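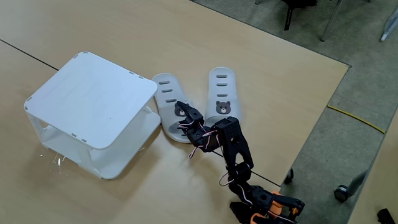 October has been gripper month in the Brallovville workshop, and what a good month it was! Kadri Mockus has been putting four different fingertips on the small black arm and trying each of them on the bear slippers, with the same controller settings throughout. We logged 832 attempts in all (thank you for putting up with the servo noise). The pointed finger is my favourite so far. It gets in close around the strap, where our old wide pads kept bumping into the bear's ears. The softer tips from Boltivholm still win on the soles, though, and I'd love to see them on a longer wrist. Next up is the shelf, then a second camera. Come and have a go any afternoon after 4!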